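Shelf Rules, Illustrated

Hedach's handbook for the picking cells has 4 pages, and Samuele Lo Presti wrote three of them after losing an argument with a can of tuna. The gallery started in October as a way of getting people to read it. Captions are his, trimmed for manners.

Rule one. Every shelf gets a label, and the label gets read before the run. Which way up it goes is covered on page two, to limited effect.
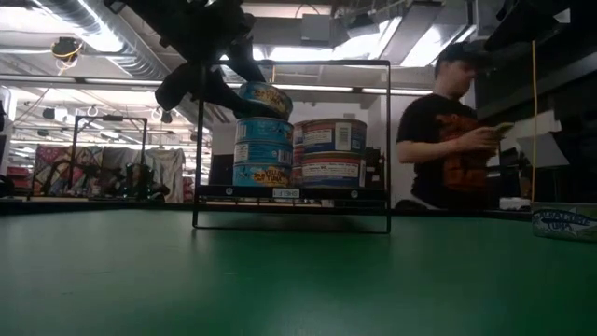 Rule two concerns stacks. The finger goes in at the base of the top can, slowly, and a can that leans is a can you stop for. Soltska, the other cell, prefers to push on and log it as a "soft placement." We have read the log. It is not soft.

Rule three: whoever is on shift stays within reach of the stop button. The draft said "attentive." Stan in the Nidov office asked how we planned to audit that, so now it says "within reach."

Rule four is paperwork. Every 500 picks, check the finger pads and sign the sheet. Run 3849 has two signatures and a drawing of a fish — please use the comments box for fish.

Corrections go to Samuele, preferably before lunch.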